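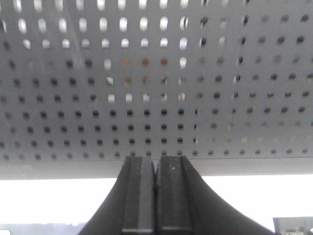 5.3 Perforated surfaces and the chores that depend on them

When people ask us whether a machine can tidy up yet, they are usually picturing laundry or dishes, and we have come to feel a little protective of the humbler jobs that never make the list. Putting a thing back on its hook is one of these, and so is taking a part off a pegboard, or reaching in under a shelf without knocking it. Any kitchen with a rail of utensils and any workshop with a wall of tools depends on somebody doing these small jobs all day long, mostly while thinking of something else. Our system, Gendow, found them much harder than we expected when we wrote the plan for this study, and a good share of the difficulty came from holes. A perforated sheet looks very regular to a person, who sees one flat thing with a pattern in it. Seen from the wrist, the same sheet can break up into several quite different surfaces. In Figure 4, with the closed fingertips just short of the panel, the holes at the upper left are lit from the far side and some of them are nearly white, a few beside them have gone a warm orange-brown, and the rows lower down have turned into neat black dots. It is all one piece of grey metal, and the pattern hardly changes across it, but the image values inside the holes run from one end of the scale to the other. The plain strip along the panel's edge is the only part we would call easy, and Gendow came to lean on that strip a great deal, as we describe below.

Figure 4. Wrist view with the fingers closed below the edge of a perforated metal panel. Brightness within the holes varies with what lies behind them.

We gave the robot three chores that involve perforated surfaces. The first was to bring the fingers up to the edge of a panel and stop short of it, which sounds like hardly a chore at all, but it is the opening move of a great many others (wiping under a shelf, feeling for a latch, lifting something that is stored overhead). The second was to take a light plastic part off a board and set it down on the table. The third was to put the same part back. Each chore was tried 100 times, giving 300 attempts in all, and the lighting was left to the windows and the ordinary ceiling lamps, as it would be in anybody's spare room. We did not repaint anything or hang a backdrop. Earlier in the project we had been rather too kind to ourselves in that respect, and Enikő Szénási, reading a draft of the protocol, wrote in the margin that she had never been in a garage with a backdrop. We kept her note on the wall through the whole of September.

An attempt counted as a success if the robot finished the chore without a person touching either the robot or the object, and without the board being shifted. We were strict about the board. A person who nudges a pegboard while hanging up a pair of scissors simply nudges it back, and would be surprised to hear the job described as a failure. The robot does no such thing. Once the board has moved, every later reach in the session inherits the error, and we felt it would be generous to the point of being misleading to let those attempts through.

The approach chore went well. Failures were few, and nearly all of them came when strong light from behind the panel washed out the region next to its edge, so that the controller had a good idea of where the metal was and a poor idea of where it stopped. Musyoka Rotich, who had argued from the beginning for tracking edges before tracking surfaces, was proved right here, and we have moved that routine (called Larnen in our code, and in the rest of this section) to the front of the pipeline. Larnen looks for a long unbroken strip of even tone and treats that as the true border of the object. It pays no attention to the holes until the border has been found. On a solid shelf this makes no difference whatever. On a perforated one it spared us most of the stalls we used to see, in which the arm would slow down, hover, and slow down again as one bright hole after another was taken for a gap that it might pass through.

Taking the part off the board was another matter, and this is the chore that most resembles what people want done at home. A small thing hanging on a wall is seldom square to the wall. It sags or leans, or it was hung in a hurry by someone carrying a cup of coffee. A person reads the tilt without effort and turns the hand to match. Gendow has to estimate the tilt from a short series of views on its way in, and it must do so while the background behind the part is changing from bright to dark as the arm moves. The part covers some holes and leaves others open, and its own mounting holes and cutouts look, from some directions, a good deal like the board's. White parts were especially troublesome near bright holes, where the outline would bleed into the background and the estimated grasp would come out too wide.

Gendow removed the part cleanly in 70 of the attempts. We think this is an encouraging result for a machine working in daylight that it does not control, and we also think that no one would keep a helper in the kitchen who dropped things at that rate. Both opinions were held with some warmth within our own group. Kausar Janjua pointed out that the failures were not spread evenly over the board, and she was quite right to insist that we look at them by position before settling on a tone for the paper.

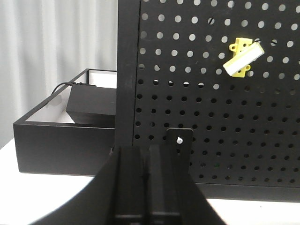 Sorted in that way, the failures gathered in the upper part of the board, where daylight comes straight through, and thinned out lower down, where the clutter behind the board keeps the holes dark. This agrees with what we found on the metal panel. A dark hole is a stable thing to look at, and it stays dark through the whole reach. A bright one flickers in and out as the viewpoint changes, and if it happens to be next to a screw head, which sits in its hole and fills it with a dark dot, the routine that counts along the rows to keep its place can lose that place altogether. We had thought of fasteners as helpful landmarks when we began. They are helpful if they are shiny and stand proud of the surface in good light, and they do a fair amount of harm otherwise.

We tried 2 remedies. The first was to have the arm pause partway through the reach and compare its view with the one it had stored at the start, throwing out any hole whose brightness had changed a great deal between the two. This was cheap to add and it helped, though it made an already slow chore slower, and visitors to the lab tended to ask at that point whether the robot had stopped working. The second was to give up on vision for the last stretch and let the fingers make light contact with the board, then slide along it until they met the part. It is close to what a person does when feeling for a hook in a dark closet. It worked nicely on boards that were firmly fixed. On a freestanding board it pushed the board backward often enough that we turned it off for the remaining sessions.

Putting the part back was the hardest of the three by a wide margin, and we report it mainly so that others can save themselves some time. Taking a thing down forgives a small error in where the fingers close. Hanging it up forgives very little, as the peg has to meet one particular hole while the part itself hides that hole from view. Gendow would often arrive very near the right place, press, find that nothing gave way, and back off to try again in exactly the same spot. A small random shift between tries improved matters more than any of our carefully reasoned corrections did, a fact which we record with some embarrassment. We also saw the part seated on the neighboring hole a number of times. Most people at home would not mind that in the least, and our scoring marked it as a failure all the same.

It may be useful to set these results beside how the same chores are done by people who do them for a living. Érica Queiroz spent several mornings at Stekau, a small repair shop whose owners let her stand by the tool wall and watch. She noticed that the staff hardly looked at the board when returning a tool. They looked at the next job, and the hand went to the wall and searched a little until the hook was found. When a tool was in the wrong place they grumbled and used it from there for the rest of the day. The chore as they performed it was loose and forgiving, full of small repairs to small mistakes, and it was mixed in with other work so thoroughly that she had trouble deciding when one return ended and the next task began. Our version of the chore has a start and a finish and a correct hole.

This difference bears on the question that runs through the paper. If the question is whether a machine can take something down from a pegboard in an ordinary room, then the answer from our trials is that it usually can, provided the light is not directly behind the board and the household is patient. Leaving it alone with a whole wall of tools for an afternoon is something we would not yet recommend. The missing pieces are a better sense of touch in the final stretch and some way of noticing that the board itself has moved. Esther Nzioka has begun work on the second of these, using the frame of the board as a fixed reference that is checked again after every contact, and her early trials are taken up in Section 6 along with the drawer and cabinet chores.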